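Backlash and the hobby gearbox: second set of numbers
12/22/18

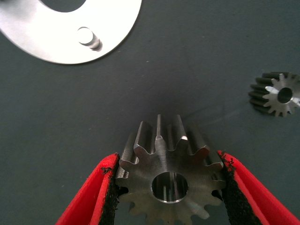

Steel spur gear, straight-cut teeth, bore facing out.

The Grilbridge reducer has now run 2,054 hours on the bench. I had planned to stop at 2,000 and forgot.

I changed the oil once, in October, at 1,404 hours. The old fill was Stulline, the new one is Neronen. Noise at full load dropped by 2 dB after the change. I would not credit the brand for that, as the old oil was overdue and I also retightened the motor mount the same evening.

Backlash at the output shaft is the same as at the first check, within what my dial indicator can resolve. The input seal weeps a little. It did that when new.

Next I will swap the seal and repeat the noise test with fresh Stulline so the two oils get an equal start. If anyone has the torque figure for the cover bolts on the older Cui housing, please leave it in the comments. The PDF I have skips that page.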